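Chapter 7
Textile Care and Household Water Use

Learning Objectives

After studying this chapter, you should be able to:
Explain how fiber content affects the choice of wash temperature.
Read the symbols on a care label.
Compare the yearly water use of two households.
Describe the effects of hard water on fabrics.

Key Terms: agitation, care label, colorfast, detergent, hard water, load size, surfactant

Opening Case: The Drasska Street Apartments

When Carmela Caputo took over management of a small apartment building on Drasska Street, the water bill was the largest expense she could not explain. She asked two households of equal size to keep a laundry record from March until the end of the following February. The first household recorded 286 loads. The second recorded 106. Both families reported that they were satisfied with the cleanliness of their clothing.

The records showed that the first household washed most garments after a single wearing and often ran the machine with only a few items in it. The second household aired outer clothing between wearings and waited for a full load.

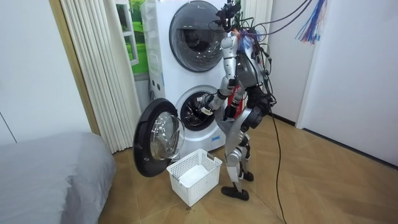 Differences of this kind are common. Laundry habits are usually learned at home and seldom examined afterward. Many adults continue to sort, measure, and select temperatures as their parents did, although fabrics and detergents have changed a great deal. Modern detergents contain enzymes that work well in cool water, and many synthetic fibers lose their shape when washed hot.

This chapter begins with the fiber itself. Section 7.1 reviews cotton, wool, linen, and the main synthetics, and considers how each responds to heat and agitation. Section 7.2 covers care labels. Section 7.3 turns to water hardness and its effect on surfactants, and Section 7.4 returns to the Drasska Street records and asks students to prepare a laundry plan for each household.

Before You Read

Choose three garments that you own and copy the care symbols from their labels. Write down how you normally wash each one. Keep your notes for use with Table 7.2.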